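Monday, a little after 9

Proofs for the Levport reissue came back from Tsoukalas. The spine still reads wrong: series name on top, author name squeezed under it. Asked them to swap the two and drop the series name a size. Li-hua Lai has the marked sheet.

Blog tour copy is the bigger job. The Bollska blurb runs too long for most of the host sites, and the last line gives away who the ghost is. Cut it to the word limit of 300 and took out the sister altogether. Radance wants the longer version, so keep both in the folder and label them by length. I sent the wrong one in December and it went live.

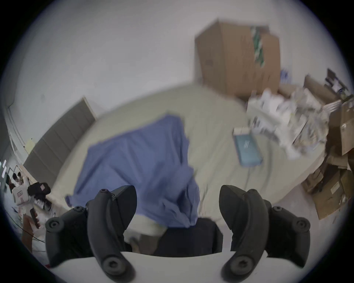

Notebook 2, p. 41

Giveaway terms: paperback to US addresses only, ebook anywhere. One entry per reader, comment or newsletter, either counts. Need to fix the form, which still asks for a phone number.

Test print of the bookmarks on the 300 gsm stock. Black is fine, the dark blue goes muddy on the reverse. Try the coated sheet tomorrow with the same file. If it holds, order 500 and charge to job 3143.

Excerpt for the first stop: chapter four, from the ferry landing to the locked chapel. Li-hua prefers the kitchen argument. Read both again after lunch and she has a point, the chapel needs too much setup. Going with the kitchen.

Still open: author Q&A, back cover price, reply to Radance.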